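March, quarter past nine at night

Savita Tripathi came by after tea with a catalogue and a great deal of certainty. She has read that children who play with solid shapes before school do better at maths, and she'd like the playgroup at Nornley to spend $483 on a proper set, in a lined case with a lid. I asked better than whom. She said it was well known. I have noticed that most well-known things come with an order form at the back.

Still, I said I'd have a go with what we've got before anyone spent anything. Most of ours came out of the hall cupboard at Giddale and I've had them in the spare room since Christmas. So I sat down with a cuppa and tried to do what the catalogue's booklet suggests, which is to lay the pieces out on a plain surface and "invite comparison". Seventeen suggested activities, and eleven of them are sorting by colour. My lot were sorting by colour at two, mostly so they could fight over the red ones.

The booklet is very firm that a heart is not a proper solid and only muddles them. I doubt it. A heart is the one piece any child will cross a room for, and if it stands up beside a hexagon they'll look at the hexagon too, eventually. I'd sooner have the heart than another cube. Stars I'm less sure of - they're awkward to stack and there are always tears.

The other claim is that the surface matters, and for that they will sell you a mat. A mat! A bit of maple does the job, and the grain gives them something to run a finger along. Dad would have had something to say about the knot, but he had something to say about most timber.

I rang Muledach about the price of the case alone and was on hold so long I did the ironing. They wouldn't split the set. Must tell Savita, who will say I rang at the wrong time of day.

Rego due, $1153, which puts the catalogue in its place. Bins out tomorrow. Bed.

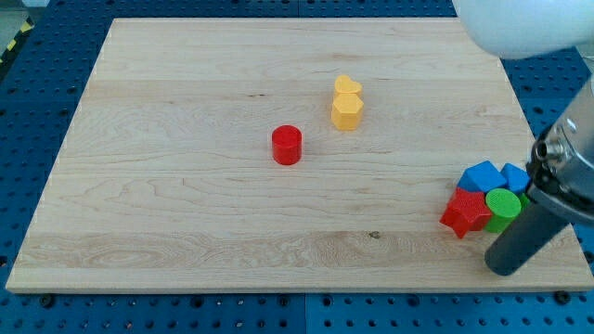 Couldn't sleep, so up again. I suppose I should be fair and let her put it to the others, though if they vote for the mat as well I'm keeping my mouth shut and bringing my own board.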